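Flullcombe Desk Set: a data card

Version 2, last touched August 12, 2018

What it is

131 demonstrations of an arm putting desk things into boxes, all driven by a person with a hand controller. Each one holds the wrist camera stream, joint angles, finger opening and a one-line instruction typed by whoever was driving. Spelling in the instructions has been left as found. If your language model can't cope with "stapeler", it was going to have a hard life anyway.

How it was collected

The operator stood behind the arm and watched the wrist view on a monitor. Everyone did 21 practice runs first, and those are not included, as a kindness. Recording starts when the trigger is first squeezed and stops when the operator says "done", or something that the person at the keyboard chose to hear as "done".

Folders

skemton/ : the main runs, 100 of them
premgate/ : the rest, recorded after we moved the arm and remeasured everything
borbely/ : calibration files. The accent is missing from the folder name because of one Windows laptop.

Known faults

Gripper force is not recorded. There is a column for it, full of zeros, which we kept so the loader wouldn't fall over.

Timestamps in premgate/ drift against the camera by more than 70 milliseconds towards the end of long runs. The script align.py helps. It does not help much.

Operators differ in taste. Some come straight down on the box, some approach it like a nervous driver reversing into a garage. Both styles are labelled as successes if the object ended up inside.

Stapler runs

The instruction is "put the stapler in the box". The stapler is carried upright between the green finger pads, and the box is open cardboard. 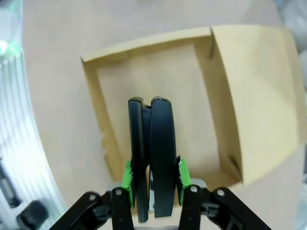
Shahnaz Jayawardena wrote in to say that her policy learned the approach nicely from these and then refused to let go, and could we please mark the moment of release. We could. Look for release_frame in the version 3 index, planned for March.

Loading

Run load.py with the folder name. Do not run load_old.py. We would delete it, but something imports it.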